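FOR IMMEDIATE RELEASE
2025-11-28

Tradisley opens its repair and sewing rooms in Brollenholm

I'm very happy (and a little tired!) to say that Tradisley, the small mending business I started at my kitchen table, is moving into proper rooms in Brollenholm. We open the doors in March, on the upper floor of the old Nurell building, and we've taken 662 square feet — more space than I've ever had for anything, my own apartment included.

If you haven't come across us before, we fix clothes, bags, curtains and the odd tent. People mail things in or drop them off, we patch, darn, re-zip and re-line, and back they go. Last winter we finished 154 coats, most of them with nothing worse than a dead zipper or a torn pocket. I love those jobs. A coat that has been hanging in a closet for years can be back on somebody by dinnertime.
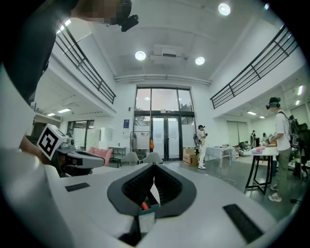 A dark shirt and a bare forearm, with white hand-held grippers up close.

The new place has 2 rooms. The front one is for drop-offs and for sitting down with you to talk about what you want done, whether you'd like the mend to vanish or you'd like it bright yellow and proud of itself. The back one is for sewing, and it's also where our evening classes will be held. We'll start with 3 of them: darning for beginners, zippers without tears, and a longer course on relining jackets that I've wanted to teach for ages.

I learned most of what I know about heavy fabric during a long stay in Riihimäki, where I worked for a tailor's shop and ruined a fair amount of wool before I got the hang of it. The relining course comes straight out of those notes. They're stained with coffee and half of them are in Finnish, so I've been typing them up on Sundays.

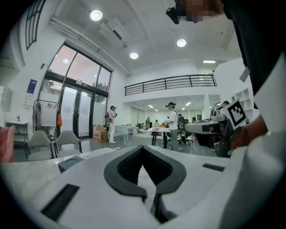 Black over white in the upper right, and a hand on a white and black gripper.

Prices for simple mends stay where they are. Classes take up to eight people, thread and needles included, and you can bring your own sad sweater or borrow one from our practice pile (it's a big pile). Mail-in orders carry on as usual through the move, though anything that reaches us in the last week before opening may sit a few days longer while we haul the machines up the stairs.

Class sign-ups open at the front desk on our first morning, and by mail before that. Reporters who would like to visit ahead of the opening are very welcome — please write to the Tradisley press desk in Brollenholm, and bring something that needs a button.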